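Speaker notes – Wilma Lamont, Histholm catering session, Sep 17, 2000

Slot is 15 minutes. Clock at the back runs fast, ignore it.

Open with the Plomitz dinner. 4 courses planned, 5 served, since the kitchen counted the bread. Wait for the laugh. If no laugh, carry on as if it was a serious point.

Main point: delegates forget the keynote by the coffee break and remember the coffee for years. I still get letters about the January urns.

Buffet lines. Put plates at one end only. Kolev put them at both ends and the two lines met at the salmon. Do not name the minister.

Speeches before food: keep them short. At Fekeo we sat through 19 welcome remarks with the soup already poured. Soup is patient – guests are not.

Labels on dishes. "Chef's surprise" is a threat. Say what is in it, in letters people can read without bending over.

Staff on their feet all day: chairs behind the screen, a proper meal before doors open, decent shoes. Slow down for this one, the hotel managers will be looking at their programs.

Questions. Someone will ask about vegetarian options. Answer is yes, more than one.
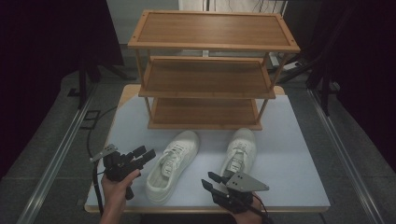 White canvas sneakers and a three-tier shoe rack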